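[skotmont-users] Re: Back room: the black appliance, the blind, and WHERE does everything go
From: Heloísa Evangelista
To: skotmont-users
Date: June 2025

Hello all,

Sorry this is long, I've got a cup of tea and a free hour and a lot of opinions about shelving. Emerson asked a sensible set of questions and got two replies, both of them about parking, so I'm going to have a proper go. His message first for anyone who missed it:

> From: Emerson Andrade
> Subject: Back room: the black appliance, the blind, and WHERE does everything go
>
> Hi everyone
>
> Now the back room is ours to sort out I'd like some decisions before people
> start leaving things in there. As I see it:
>
> - where does the black appliance live for good, and does the big label on
> the front stay on or come off?
> - what do we clean the glass with? Anderson says it shows every fingerprint
> and I said that's because he has fingers
> - the blind. Up, down, replaced?
> - the wooden trolley. I was told it was for tins. Jussara was told it was
> for plates. Who told us these things?
> - the grey cabinet. Does it stay, and what about the box up there?
>
> I've a bit of money left from the October sale but please don't all ask for
> a dishwasher. Answers on the list please and not in the car park, I forget
> everything I'm told in the car park.
>
> Emerson

Right! In order, more or less.

THE APPLIANCE

I vote it stays by the window. I know Washington wants it on the far wall so it's nearer the door, but the far wall is the only decent stretch of plain white we've got and I'd been hoping to put the rota and the big calendar up there. Also it's heavy and I'm not moving it twice (I have moved enough of Washington's ideas in my time, he knows this, we're still friends).

One thing I would like to settle before it gets its forever home is the plug. The extension lead Anderson brought in is fine for a radio and a lamp and I don't want it anywhere near cooking. My rule at home is that anything over 2000 watts goes straight into the wall and I'd like the same rule there please. Could somebody with better knees than mine get down and see where the sockets are on the window side, and tell the list? I had a feel along with one hand and found a pen.

As for the label, I'm in favour of leaving it on for now. It's the Chinese energy one, blue and white, with the coloured bars down one side and a QR code on the other, and it's stuck on the right of the front where you can't miss it. I can't read it beyond the bars, but Ratanaporn (the café, for newer people, the one we share the bins with) has a machine with a similar sticker and they kept theirs on until the guarantee ran out. Made perfect sense to me. There's a titchy white sticker as well towards the bottom left with a bit of red on it, and I'd leave that too until we know what it is. If we do end up peeling, warm soapy water and patience. NOT a scraper. I did my own oven at home with a scraper and there's a line across the glass I've had to look at ever since.
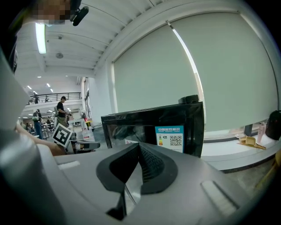 The appliance in front of the blind, with the energy label on the right and the knob on the top corner.

You can see what I mean about the blind too, but I'll come to that.

The knob: please, everybody, turn it with two fingers and don't lean on it. It sits right up on the top right-hand corner, exactly where a person puts their hand when they're chatting, and I am a person who chats. I'd quite like the appliance set back a little from wherever people walk past so that handbags don't catch it.

CLEANING THE GLASS

Anderson is right and so is Emerson. It's glossy black all round the edge and dark in the middle and it's going to show everything. I don't think there is a magic answer, but this is what I do with the black hob at home and it comes up lovely:

Go over it with a barely damp cloth and one drop of washing-up liquid. Then a clean damp cloth with nothing on it. Then dry it straight away with a microfibre one, top to bottom, and don't stop halfway to answer your phone because you'll get a tide mark. The edge of the frame is bevelled so run your cloth along that last, crumbs love a bevel.

I've tried the Flaveo spray that Jussara swears by and it's all right, it smells of pears, but it leaves a sort of bloom if you use more than a squirt. Jussara, I know, I know. I'm willing to be shown. I did buy a pack of cloths from Hellent on the market and they're much better than the supermarket ones, they don't shed. Grey for glass, yellow for everything else, and if I find a grey one in the sink with gravy on it there will be another email.

The best way to check whether you've got it clean, by the way, is to look at the ceiling light in it. The long tube shows up as streaks along the glass and any smear jumps out at you. You can get half the room in there if you stand in the right place. I spent ages trying to work out what the stripy orange and white thing was, lower down in the reflection. A chair? Some sort of rack? If it's yours and you want it kept, put your name on it.

THE BLIND

I like the blind! I'm aware this is a minority view. It's a nice quiet colour, greyish green and pale, it goes with everything, and it covers that whole great window when it's down. What it doesn't do is cover it properly at the left, there's a bright stripe of daylight comes in down that side, and if you're sitting at the wrong angle in the morning it gets you straight in the eye. Until 10 or so it's hopeless for anybody trying to read a recipe.

Emerson, I don't think we need a new one. I think it wants taking down and putting back up a touch further over, which Anderson and I could do on a Saturday with a stepladder and one argument. I rang the shop in town and they quoted 21 pounds just to come and look, before they've touched anything, so no.

The cord needs a cleat on the wall, mind, whichever way we go. My grandchildren come in with me in the holidays and I don't want it dangling. They cost pennies and I've probably got one in the drawer with the dead batteries.

And the sill stays clear. I'm putting that in writing. It's a nice clean white sill and I know exactly how it goes, first it's one basil plant and then it's eleven jam jars and someone's gloves.

THE TROLLEY

Ah, the trolley. I've been saying plates all along, so Jussara, I'm on your side in this one even if I'm not on the pears.

It's a good solid thing, light brown boards and a slim metal frame, with the rail along the top. All three shelves are bare at the moment, so this is the time to decide, before it fills up by itself. What I'd suggest is heavy stuff at the bottom (mixing bowls, the big pan, the slow cooker if Washington ever brings it back), plates and dishes in the middle, and the top kept for whatever you're using that day. Oven gloves can hang off the rail with a couple of butcher's hooks. Tins are too heavy and there are too many of them, and they roll. They should go somewhere with a door.

Does anyone know about the little bottle with the red cap, up behind the trolley handle? I'm not going to sniff it to find out. If it's food it wants labelling, and if it's not food it doesn't want to be anywhere near the plates.

That end of the room:

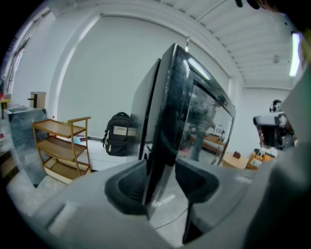
THE GREY CABINET

Keep it. I know it's scuffed. I'm scuffed. It's tall, it's metal, it takes up hardly any floor, and a cabinet like that new would swallow all of Emerson's October money and then some. The top edge doesn't look quite shut to me, as if it's a bit open or has some kind of lid to it, so could someone tall have a look at that before we load it? I can't see over it even in my good shoes.

Tins in there, then, and flour and sugar in sealed tubs, and the cleaning things in a washing-up bowl right at the bottom so that if anything leaks it leaks into the bowl. I'd paint it eventually. Jussara has half a tin of cream left over from her hall and we might get one coat out of it.

The brown cardboard box above it, against the wall, I have no strong feelings about except that I'd like to know what's in it and whether it needs to be up there. I don't like boxes over my head. There's something dark sticking out at the side which may be a fitting of some kind, so whoever gets it down, go carefully and don't yank.

WHAT I'M OFFERING TO DO

I'll do the cloths, the cleat and the hooks, and I'll write up the cleaning bit as a card to stick inside the cabinet, big letters. Anderson has been volunteered for the blind and will find out when he reads this (hello love). I'd rather not do the plug on my own.

Could people please reply here by the end of next week with a yes or no on tins v plates and on the label, and I'll tot them up for Emerson. If you've a better idea for the box, same thing.

Oh, and parking. I've no idea. Ask Washington.

Love to all,
Heloísa

--
skotmont-users mailing list
To change to the digest, reply with the word digest in the subject line
Plain text please, and trim your quotes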